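4. Comparison of the two finger sets

4.1 Purpose

The earlier chapters describe the cell and the control software. This chapter reports the grasp trials used to choose between the Jendow fingers, which are rigid, and the Vesier fingers, which have a compliant inner pad. Both sets bolt to the same gripper body, so the arm, the controller and the wrist camera stayed the same throughout.

4.2 Procedure

The trials used artificial fruit. Real fruit varies in weight from one piece to the next and bruises after repeated grasps, which would have made the later trials hard to compare with the early ones. Each finger set was given 900 grasp attempts. A further 200 attempts were made with the rigid fingers after a controller update and are reported separately in Appendix C.

An attempt counted as a success if the item was lifted clear of the table, held for 2 seconds and released inside the dish. Items that touched the rim and fell back were counted as failures. Grip force was set once per item type in the Pluno controller and was not tuned between attempts.

The operator placed the items by hand before every run. We did not fix their orientation - a peach lying on its side is a different problem from one standing upright, and we wanted both in the data.

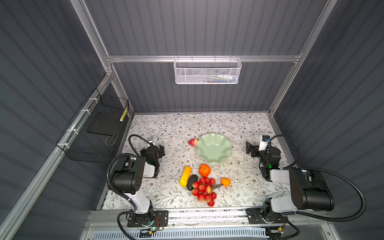 Photo: Wubit Ayele / Tamiru project group

The arms face each other across the table, and each carries its own camera module at the gripper. The patterned table covering was kept for all runs. Its leaves and small brown flowers caused some false detections in the first week, mostly near the lychees, and the detection threshold was raised before any counted attempt.

4.3 Results

The compliant fingers did better on the avocado and the peach. On the squash there was no clear difference. The lychee bunch was the hardest item for both sets: the rigid fingers tended to close on a single fruit and swing the rest, while the compliant pads caught on the stems at release.

The camera logs hold 2,009 usable frames from the moment of contact. In most failed grasps the error was already present in the approach pose, so part of the difference between the finger sets may come from how well each one tolerates a poor approach.

4.4 Open points

Pad wear was not measured. Handovers between the arms were left out of the count and are covered in Chapter 5.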